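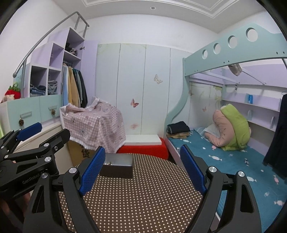
Small Bedroom, Small Table: Keeping It Clear

A round table in a bedroom collects everything that comes out of your pockets. Give the little metal things – keys, clips, coins, hairpins – one open box and keep it near the back edge. A box with low sides works best. If you have to dig, you'll stop using it.

Empty the box once a month. I tip mine onto a tray and throw out whatever I can't name. Last December that came to 26 pieces, mostly screws.

Patterned tabletops hide crumbs and dust. Wipe with a damp cloth, then run your palm over the surface to find what you missed. Dry the rim last.

Boxes you can't store anywhere else can stay in the room under a cloth. Gingham or any light cotton will do. Let it hang down over the front and wash it with the pillowcases. Write what's in each box on the side facing out, low enough to read without lifting the cloth.

A low padded seat can hold a board or a folded blanket during the day. Stand the board against the wall before you sit down, and don't leave anything heavy on the padding for weeks or it will dent.

For sticky marks left by tape, use warm water and a drop of dish soap. Wait 5 minutes and rub with the grain of the cloth.

Tips collected by Nabila Tahiri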